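Tratdale storage building, walk-through notes, January

I did the whole loop myself this time, clipboard in one hand and coffee in the other, so excuse the handwriting if you're reading the paper copy.

Front door and lock: OK. Sticks a little when it's cold out, but a good shove does it.

Exit signs: OK, both lit. I held the test button for 30 seconds on each one and they stayed bright.

Fire extinguishers: ONE FAIL. The one by the restroom is fine, the one by the loading door has a needle sitting in the red. I've tagged it and called Kahraman for a swap. Please don't hang a coat over the new one!

Aisles: OK, mostly. Aisle 4 had a pallet jack parked right across the walkway again (you know who you are). I moved it.

Shelving: NEEDS WORK. The bay plate says 300 pounds per shelf and I'd bet my lunch the top one in bay 567 is over that. Doğukan Ağca is going to shift the heavy stuff down to floor level — paint first, then the tile.

Ladders: OK. The short one is missing a rubber foot, so I put it in my office until the new foot comes from Tutier.
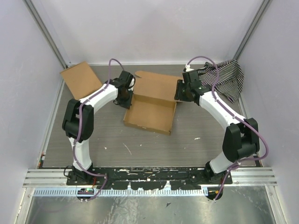 Cardboard and packing: OK, and so much better than last fall. Flatten what you can, stack it by the back wall, and keep it three feet away from the heater. Yes, three, I brought a tape measure.

Electrical panel: OK. Door closes, labels readable, nothing leaning on it.

First aid kit: RESTOCK. Low on bandages and the eye wash is past its date. Order is in with Mutivlow.

Water meter: 2,742. Writing it down here so I quit losing the sticky note.

Still open: extinguisher, bay 567, ladder foot, eye wash.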